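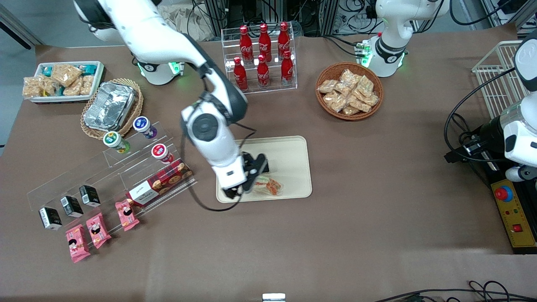 1. What we made

Murnwood is a small role-playing game set in a flooded mining town of the same name. The player arrives by ferry with no money and one letter, and has to find out who is still running the pumps. It was built over one term by two of us. I wrote the town and the quests, and Tõnu Raudsepp did the map, the combat and the save system.

The finished map is 60 by 56 tiles, split into 3 districts. A full playthrough takes an evening if you skip the side quests.

2. The districts

Allside is where the ferry lands. It has the inn, the scrap market and the only safe bed in the first hour of play. Ginel is the old company quarter, north of the canal. Most doors there are locked until the player has either the foreman's key or a Lockwork skill of 3. Mollel is the pumping station and the tunnels under it, and it can't be entered before the letter has been delivered.

We first had Mollel open from the start. Two classmates walked straight in, died to the tunnel dogs and thought the game was broken. Locking it was the quick fix - a warning from the ferryman would probably have been better, and we still have his unused lines in the dialogue file.

3. Quests and dialogue

There are 700 lines of dialogue. Each one is stored with an ID, a speaker and up to two conditions, such as "letter delivered" or "has lamp". Two conditions were enough for nearly everything. The exception was the innkeeper, who needs to know whether the player paid, stole the room key or slept in the stable, so she has her own script.

The main quest has two endings. The player can keep the pumps going for the company or hand the station over to the people in Allside. The second ending is longer and was written first, and it shows.

4. Problems

Saving inside the Ginel warehouse put the player back outside with the alarm still on. Tõnu traced this to the door tile, which was saved before the player position. Changing the order fixed it.

Prices at the scrap market were too high in June, when we held the first full test on a Saturday. Testers sold their lamp to buy food and then couldn't enter the tunnels. The lamp can no longer be sold.

5. Left undone

The canal boats are drawn but don't move. The fishing skill appears on the character sheet and does nothing. Combat music stops if the player opens the map during a fight, and we did not find the cause before the deadline.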